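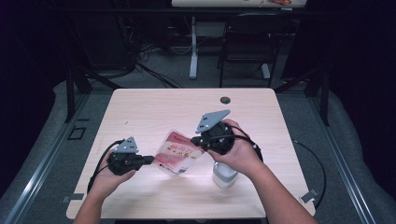 *A snack bag held between two hand-held Pona grippers, with a white plastic bottle below.*

# Pona hand-held grippers: common questions

Last updated July 14, 2022

These answers cover the comparison we are running at Plondatthorpe between the Pona pair and the older Fludus pair. If you are booked in for a session, please read the parts on bags and cables first.

## Which grippers are being compared?

Two kinds, both held in the hand. The Pona is the one in the picture at the top, with a black body, a grey triangular plate on top and short black fingers. The Fludus is heavier and has a trigger. Both go through the same list of items and are scored on the same sheet.

## Do I need to have used one before?

No. You get one practice round with each kind, and practice rounds are not scored. People who have used the Fludus a lot tend to squeeze the Pona too hard at first, so they may want a second practice round. Ask for it when you book.

## What do I have to do?

Pick up each item on the sheet, hold it clear of the table, and put it down on its mark. Some items are done with one hand and some with both. The sheet says which. If you drop something, write "D" in the column and carry on with the next item. Don't repeat a try because it felt untidy.

## Why are there snack bags on the list?

They are hard to hold well. A bag changes shape when you press it, it is slippery, and the contents move to one end. A grip that works on a box can push a bag straight out from between the fingers. We wanted at least one item that would show the difference between the two kinds of finger.

Use both hands for bags, one finger from each side. Bring the hands together slowly and lift once the bag stops sliding. Please don't pinch the sealed edge, as that makes the task much easier and the scores can't be compared.

## What if a bag splits?

Tell whoever is running the session, and take a new one from the box. Any make will do if it is close in size. Write "new bag" next to the try. We don't mind losing bags.

## Is the bottle scored as well?

Yes, as a one-handed item, upright only. It goes back on the table standing. If it falls over after you have let go, that still counts as a drop.

## The cables get in my way. Can I unplug one?

No, each gripper has its own cable and both need to stay in. Let them hang over the sides of the table, left cable to the left and right cable to the right. If they cross, stop between items and sort them out. A cable pulled tight changes how you turn your wrist, and we lost a set of tries in January to exactly that.

## How many tries have been recorded?

1,688 up to now, across both kinds. Of those, 106 were thrown out, mostly for crossed cables or a missed entry on the sheet. The ones thrown out are kept in a separate folder and can be looked at on request.

## How long is a session?

Allow 2 hours, breaks included. You can stop sooner if your hands are tired. Put the time on the sheet if you do.

## Which one is better?

We don't have a full answer yet. The Pona is lighter and most people prefer it for small items and for anything soft. The Fludus holds heavy items more firmly and its trigger gives you something to feel. On bags the Pona has had fewer drops, but most of the bag tries were done by the same 3 people, so please don't quote that as a result.

## Can I bring my own items?

Yes, if they fit on the table and you don't mind them being squeezed. They go on the extra sheet and are kept out of the main scores. No glass, and nothing with an open top that could spill.

## Will you test the Thygesen fingers?

They are on order. They should fit the Pona without any change to the plate. Once they are here we will repeat the soft items only, and this page will have a new section.

## Who do I contact?

Bergþóra Vídalín looks after bookings and the score sheets. Leave a note in the booking file with the times you can do and whether you are left-handed.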